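Home & Workshop Help > Water and plumbing

Whole-house sediment filter: pressure drops to almost nothing when the washer fills

Asked by garkeseck_well in June

We are on a private well with a Noh pressure tank and a Merkberg single-cartridge filter housing between the tank and the rest of the house. Static pressure at the gauge after the filter is normal. As soon as the washing machine calls for water, the gauge falls and the kitchen faucet slows to a trickle. It recovers within a minute of the washer shutting off.

Things already checked:
The pump switch cuts in and out where it should.
The bypass valve is fully closed and the two isolation valves are fully open.
The inlet screens on the washer hoses are clean.

The cartridge is a pleated type and went in 3 months ago. The previous owner left a note saying to change it every 4000 gallons, but there is no meter on the line so I have no way of knowing where we are. Is the cartridge the likely cause, or should I be looking at the tank?

3 answers

Answer by Eun-ji Ban (accepted)

Normal static pressure and a large drop under flow means a restriction somewhere between the tank and the fixtures. Static pressure tells you nothing about a clogged filter, as there is no loss across the element when no water is moving.

You need a reading on each side of the housing while water is running. Most tanks already have a gauge at the tee, so with the one you have after the filter you can do this without buying anything. Open the bathtub cold tap fully, wait for the needles to settle, and write down both readings. Then open the bypass, close both isolation valves, and repeat with the same tap.

If the downstream reading comes up close to the upstream one on bypass, the cartridge or the housing is the restriction. If both gauges fall together in either position, look at the supply side: the tank precharge, the pressure switch nipple, or the pump itself. Check precharge with the pump power off and the tank drained. It should be 2 psi below cut-in.

The interval on the note is not much use without knowing the micron rating and how much sediment the well carries. A fine pleated element on a silty well can load up in weeks. Change on pressure drop, and write the date on the housing with a marker. When you do change it, relieve the pressure first, wipe the O-ring groove, and use silicone grease on the ring – petroleum jelly swells some rubber compounds.

Answer by pipe435

Had the same thing, it was the filter. Just change it

Answer by Wisetti

Agree with the bypass test. One addition: look at the flow direction arrow on the housing cap. Ours had been plumbed backward, so water pushed outward through the pleats and packed the dirt inside the core. The cartridge looked clean from the outside and I put it back twice before cutting one open. 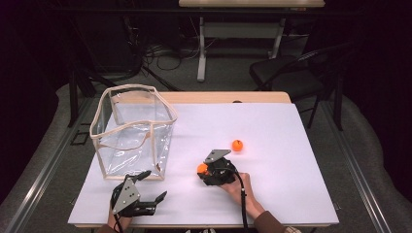 Also check the port size. A housing with 3/4 inch ports on a 1 inch line will usually cope with one fixture and struggle with a washer and a faucet together. If you replace the housing, get the larger diameter body. The elements cost more but have far more surface area, and the loss at the same flow is lower. Leave enough room underneath to drop the bowl straight down – I had to move a shelf.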